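Wood Grain
By Soledad Sepúlveda
February
2 min read

Wood grain is the pattern you see on a piece of cut lumber, and also the direction the fibers run, which is where people get mixed up. I mixed them up for years. When a carpenter says "go with the grain" she means the direction. When my sister says she loves the grain on her new table, she means the stripes.

The stripes come from growth rings. A tree in a place with real seasons puts on pale, quick wood in spring and darker, tighter wood in summer. Slice the log one way and you get long, close lines. Slice it another way and you get those tall pointed arches that woodworkers call cathedrals (I just call them flames).

How the log meets the saw matters more than most shoppers think. Plain-sawn boards are cut straight through the log, cheap and quick, and they show the arches. Quarter-sawn boards are cut so the rings stand nearly upright to the face, and you get fine, straight lines and a board that moves less when the weather turns. I like a desk with fine lines running side to side – easy on the eyes when you're at it all day.

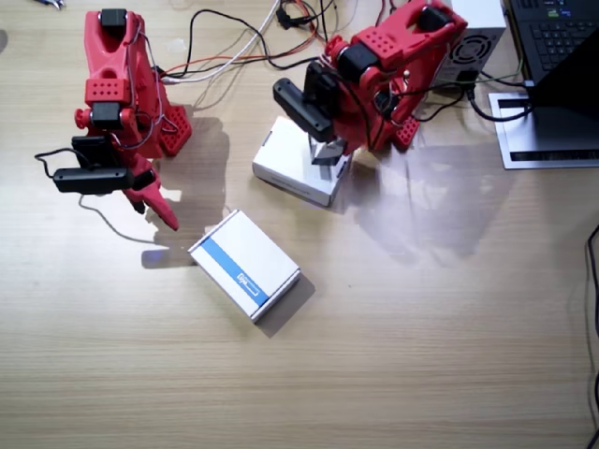

Grain and strength

Wood is much stronger along the fibers than across them. Try splitting kindling sideways and you'll see what I mean! Shelves, chair legs and ax handles all have the grain running the long way, and if it wanders off the side of a handle, put that one back on the rack.

Working with it

Plane against the grain and the blade digs under the fibers and tears out little chunks. My neighbor Ravindra Joshi strokes a board like a cat before he planes it, feeling for the smooth direction, and I've copied him ever since. Sand along the lines too. Scratches that run across them hide pretty well until the stain goes on – then there they all are.

Open and closed grain

Oak and ash have big pores you can feel with a fingernail. Maple and cherry feel almost slick. For a glassy finish on oak you'll want a pore filler first.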